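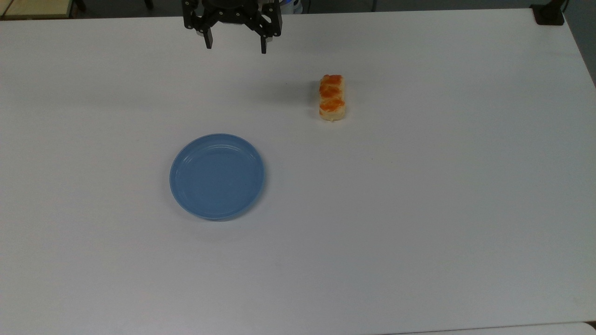 Ficção curta · Trabalho e máquinas

O prato azul

Por Sérgio Cunha
Março
Leitura: 3 min

O protocolo Ponimwood, versão 3, pedia 200 episódios válidos por turno. Um episódio começava com a garra aberta e o prato vazio, e terminava com o objeto dentro do prato e os dedos outra vez afastados. Tudo o que ficasse fora dessa definição era marcado como inválido e contava apenas para a estatística de desperdício, que Tarmo Koppel lia antes de qualquer outra coisa.

Naciri operava. Tinha sido contratada pela Ullus no início do inverno, depois de um teste de coordenação que durou quarenta minutos e de uma entrevista que durou seis. A função chamava-se, no contrato, técnica de demonstração. Consistia em mover um braço mestre com a mão direita e em ver o outro braço repetir o movimento sobre a mesa branca.

O objeto daquele lote era um alimento de brincar com cobertura cor de laranja. No inventário constava como "pastel, glacé". No registo de Koppel, como "sushi". A divergência fora comunicada por escrito e estava em análise.

A tarefa tinha uma instrução em linguagem natural, associada a cada episódio: pôr o pastel no prato. O sistema receberia as imagens, as posições das juntas e essa frase. Com 500 repetições, dizia o documento, a política deveria generalizar para posições iniciais não vistas. Naciri variava a posição inicial segundo uma tabela. Na linha 13, a tabela mandava colocar o objeto à direita do prato, na vertical, mais perto da garra. Na linha seguinte, à esquerda e deitado de lado.

O problema surgiu na revisão da tarde. Koppel chamou-a ao monitor e passou dois episódios em paralelo.

- Aqui há uma pausa - disse ele. - Antes de fechar. Em todos os que vi.

- Estou a alinhar os dedos.

- Já estão alinhados quando pára.

Naciri olhou para a curva de velocidade. Havia um patamar, sempre no mesmo ponto, com o braço imóvel e o objeto ainda sobre a mesa. Durava pouco menos de um segundo. Não correspondia a nenhuma correção.

- O modelo vai aprender isso - disse Koppel. - Vai parar no mesmo sítio e não há nada na imagem que lhe diga quando deve continuar. Pode ficar ali.

Ela sabia o que era a pausa. O pai, que fora relojoeiro, suspendia a pinça sobre cada peça antes de a apanhar, e em criança ela tinha passado muitas horas ao lado dele a ver a mão parada. Não o disse. O formulário de causa tinha um campo de texto livre e ela escreveu: hábito do operador.

A recomendação foi repetir o lote.

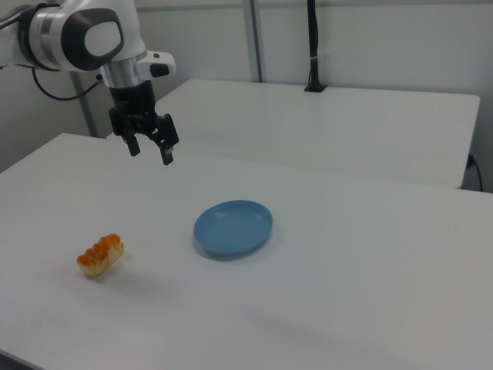 Segundo lote

Recomeçou às oito e dez. Conferiu a linha da tabela, levou a garra à posição de partida e abriu os dedos. Nos primeiros episódios contou mentalmente para não parar, e o resultado foi pior: a garra fechava cedo e empurrava o pastel. Marcou-os como inválidos. Depois deixou de contar e passou a fixar o rebordo do prato, de modo que a aproximação e o fecho lhe parecessem um só gesto. O patamar encurtou. Por volta do meio da manhã, tinha desaparecido do gráfico.

Koppel aprovou o lote com uma linha: velocidade regular, sem hesitação. O ficheiro seguiu para a Zuvier, que fazia o treino.

O primeiro lote ficou no servidor, numa pasta com o sufixo "rejeitado". O prazo de conservação era de noventa dias. Naciri pediu acesso de leitura e indicou como motivo a comparação de trajetórias. O pedido foi aceite de forma automática.

Abriu um episódio e viu o braço descer, parar e ficar suspenso sobre a mesa. Voltou atrás no vídeo e viu outra vez. Depois fechou a janela, escreveu a hora na folha de turno e foi buscar a tabela da tarde, que começava com o objeto à esquerda.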